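6/20/24

Moved the table back to the long wall this morning and began the surface log again from the beginning, as the March notes were too patchy to be of use.
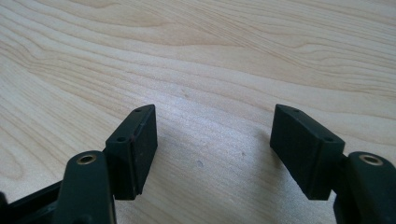

The plan is to leave the top as it is until I have decided on a finish. Syahrul Nasution wants a hard film and Melur Govindasamy wants oil. I have used both on smaller pieces and have no strong preference, but the two systems can't be mixed, and whichever goes on first settles the matter for some years.

The grain is the main consideration. It is pale wood with wavy figure, broad curves in one part and tight lines in another, and the two parts will not take a finish at the same rate. On the offcut board in March the tight lines stayed light and the open curves went darker by a visible step. Oil made the difference larger. The film made it smaller but added a yellow cast that I disliked by the window and did not notice under the lamp.

Gloss is the second consideration. Light reflects off the middle and washes the color out there, so any reading of tone taken at the center is suspect. I will judge color with the blind down and the lamp off to one side. Yesterday's comparison was done with the blind up and I have struck it from the log.

Sanding schedule, as agreed with Yogesh Dhillon by phone:

- Vacuum, then wipe with a dry cloth. No water.
- Hand sand with the block, long strokes. No machine on this top.
- Follow the general run of the grain. Where it turns, follow the turn for as long as the block allows and then lift.
- Stop at 800 on the test strip only. The rest waits.

Yogesh thinks 800 is too fine for oil and that the surface will close up. He may be right. It is a test strip, and I would like to see it fail before I rule it out.

Supplies. One can of Drusine hard oil, unopened. Half a can of Marino satin film, skin on top, which I will strain and use for the test and then throw away. The Dralalier cloths shed lint and have been moved to the garage. Hafiz Pangaribuan has offered his good brush again. I said yes this time.

Test strip procedure: tape off 8 inches at the end nearest the wall and divide it down the middle, oil on one half and film on the other. Wait 20 minutes on the oil, wipe it back, wait overnight, repeat. The film gets a single coat, brushed thin. Both halves are then left for 4 days with nothing set on them. I have told the household this. Zulkifli Wuisan put a mug on the last one within the hour, and the ring is still in the offcut board.

Spent part of the afternoon on the wobble. It is in the floor. I turned the table end for end and the rocking stayed at the same corner of the room. A thin shim of card under the leg takes it out, and I have written the number of layers in pencil on the underside, beside the old one, which was wrong.

Syahrul came by before dinner, ran a hand across the top, and asked why it could not be waxed and left alone. Wax marks under a hot plate and has to be redone. He said he has never minded redoing it. He was also not the one who redid it at the old apartment. We left it there.

Reread the Drusine sheet afterward. It gives no figure for recoating below normal room temperature, and the back room is cold at night. I will bring the small heater in and keep it well away from the rags, which go outside, flat, on the step.

Tomorrow: tape, strain the film, collect the brush from Hafiz. Buy card.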